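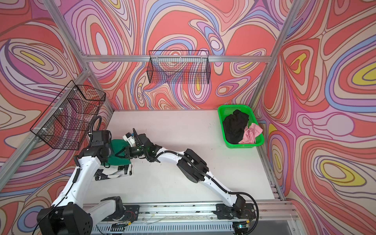 Figure 1 : les deux bras au-dessus du plan de travail, tissu vert foncé en cours de saisie.

3. Poste de tri textile

Le poste développé par le groupe Cestix doit prendre des pièces de tissu posées sur la table et les déposer dans un panier. Les deux bras partagent un rail linéaire fixé au bord avant. Le châssis en profilés d'aluminium date de 2016 ; il provient d'un ancien projet, Utus, et n'a pas été modifié.

Les parois à motifs restent en place pendant tous les essais. Le fond chargé complique la segmentation des vêtements clairs, mais le seuillage se fait sur la table blanche et les parois sont masquées par logiciel. Le masque est recalculé à chaque déplacement de la base.

3.1 Acquisition

La campagne d'octobre comprend 192 séquences en téléopération, réparties en 9 séances. Chaque séquence enregistre les positions articulaires, l'ouverture des pinces et les flux vidéo.

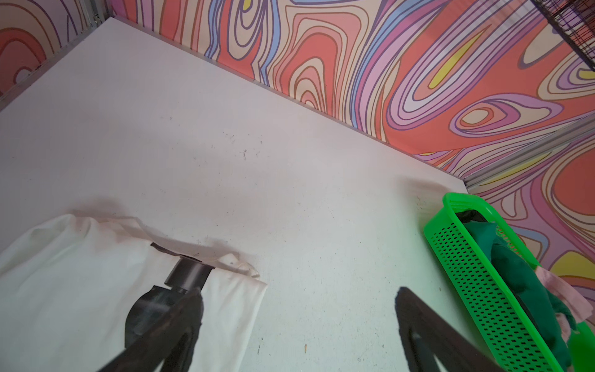

Le point de prise est choisi sur un pli ou un bord relevé. Un tissu à plat offre peu de relief et la pince tend à glisser dessus ; nous avons donc ajouté une approche inclinée, avec fermeture lente des doigts. Une séquence dure environ 4 minutes, retour en position initiale compris.

3.2 Limites

La vue au poignet perd le tissu dès que les doigts se referment. Le contrôleur Brennan n'accepte pas de consigne d'effort sous sa version actuelle, et le relâchement au-dessus du panier reste réglé à la main. La mise à jour est demandée à Ekar, réponse attendue pour le 20 novembre.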